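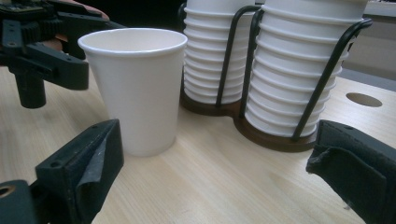
## 1/17

Day one of the new hot drinks corner at work. The kitchen on our floor has been closed for what the email called "a refresh", so the cups have moved to a desk. I sit near the desk. I have become, by geography, the person who knows about cups.

## 2/17

For newer followers: I work in the Plarnham office, in accounts. Until now the cups lived in a cupboard in their plastic sleeve, and you tore your way in like a badger.

## 3/17

Now they have a stand. Two stacks of white paper cups side by side on a dark brown wooden base, with black wire bent round them to keep them upright. It's nicer than anything in my flat.

## 4/17

Cremilda Guimarães chose it. She went through the Hetine catalogue with a highlighter over two lunch breaks and would not be drawn on the price.

## 5/17

The plain white cups were also her decision. The old ones, from Butex, had a cheerful slogan round the side that I read every morning for years and will take to my grave.

## 6/17

Please note the single cup standing by itself on the table. Every shared drinks area grows one of these within the hour. It's empty. Is it used? Is it spare? Is it being saved? You can't ask it.

## 7/17

Office law says you may not drink from the lone cup, and you may not put it back on the stack either, as that makes you the sort of person who puts cups back on the stack.

## 8/17

So you take a fresh one from the stand, and the lone cup stays where it is until the cleaners come. I have watched grown adults with pensions walk round it.

## 9/17

Update: Blažena Kratochvíl from payroll has walked up, looked at it, said "is this anyone's?" to the whole floor, waited a very short time and filled it with mint tea. Extraordinary scenes. I had to go and stand by the printer.

## 10/17

Several of you are asking about the hole in the desk. I assume it's for cables. My money is on it being full of sugar by October.

## 11/17

Someone in the replies says a round hole next to a stack of paper cups is clearly a bin. Please don't say this where my colleagues might see it.

## 12/17

A technical note on getting one cup out. Pull from the top and you get three. Give it a little twist and you get two, plus a small round of applause from whoever is queuing. I got one on its own this morning and had no one to tell, so I'm telling you.

## 13/17

If you do get two, the accepted thing is to say "extra insulation" and carry on as though you meant it. I've said it so often that the new starter thinks it's policy.

## 14/17

Cremilda has now circulated a document. It's called Cup Area Guidance and has a contents page. Highlights: "Please take cups from whichever stack is taller." "Please do not lean on the stand." "Mugs remain welcome."

## 15/17

"Mugs remain welcome" is doing a lot of work there. My mug went into a box marked Medeiros when the kitchen was packed up. There is no Medeiros on our floor. I've been through the staff directory and there's one in the Leeds office, who has replied very kindly to say she has nobody's mug but will keep an eye out.

## 16/17

Blažena suggests we each write our name on a paper cup and keep it for the day. I did this. By eleven o'clock it had gone soft at the bottom and I'd left a ring on the month-end folder. The pale wood of that table has so far been spared, and I'd like it on record that I was at my own desk when it happened.

## 17/17

Last one, then I really must do some invoices. The refresh is expected to finish "in due course". The tea bags are still in a carrier bag under Cremilda's chair and you have to ask her for one. If anyone in Leeds is reading: it's blue, with a chip in the handle, and it says World's Best Grandad. I'm 34. It was in the cupboard when I started.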